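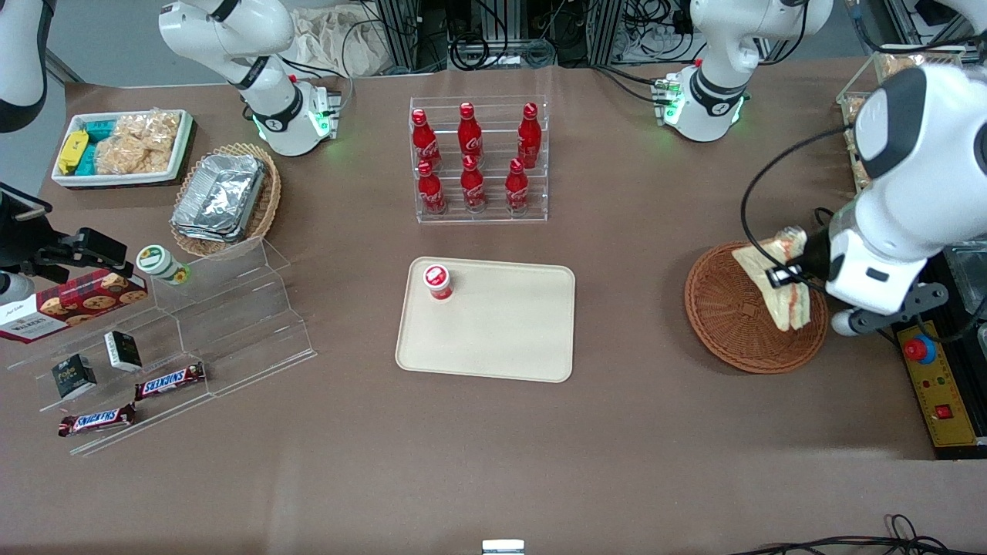
September 2022

The Umgate gift card is back, and I bought two of them this week. Last year I missed out by a day and heard about it from my neighbors all winter, so I went down to the library the morning they went on sale.

For anyone outside the area, the card works at the independent places in Umgate and out along the Flandier road. You pay $20 and get $25 to spend. The merchants' association covers the difference out of its event money. They printed 1,000 cards this time, up from 600 last year. When I left, the woman at the desk told me they were moving faster than she expected.

The list of businesses is longer too. The bike shop is on it, and the shoe repair place, and both hardware stores. Subramaniam Grocery joined after sitting out the first year. I asked at the register there and they said the old paper vouchers had been a pain to redeem, with a form to mail in and a check that took six weeks. The new card just runs through the normal card reader.

I used my first one the same day. I got rice, lentils, a bag of limes and a jar of the lime pickle, and it came to a little under $19. The rest stays on the card. You can check the balance on the association's website, although the page took me several tries to find. It's under "Visit" and not under "Shop."

A few things to know if you plan to get one. The limit is two per household. You have to buy them in person, and the library only takes cash or a check. They can't be used for alcohol, lottery tickets or other gift cards. They expire a year after purchase, and the date is written on the back in pen, so take a picture of it in case it rubs off.

My one complaint is that the restaurants are thin this year. Nikitia Bakery is in, and so is the diner, but the two places I eat at most are not. One of them told me the fee to join was too high for what they got back from it. I don't know what the fee is. It isn't posted anywhere I could find, and I think it should be.

There's a meeting about the holiday hours in October, upstairs at the town hall. Last year half the stores closed at five and the other half stayed open until eight, and people drove in after work to find dark windows. I plan to go and ask about that, and about the parking on Mill Street, which is still down to one side while they finish the sidewalk.

The second card is going to my sister for her birthday. She doesn't read this.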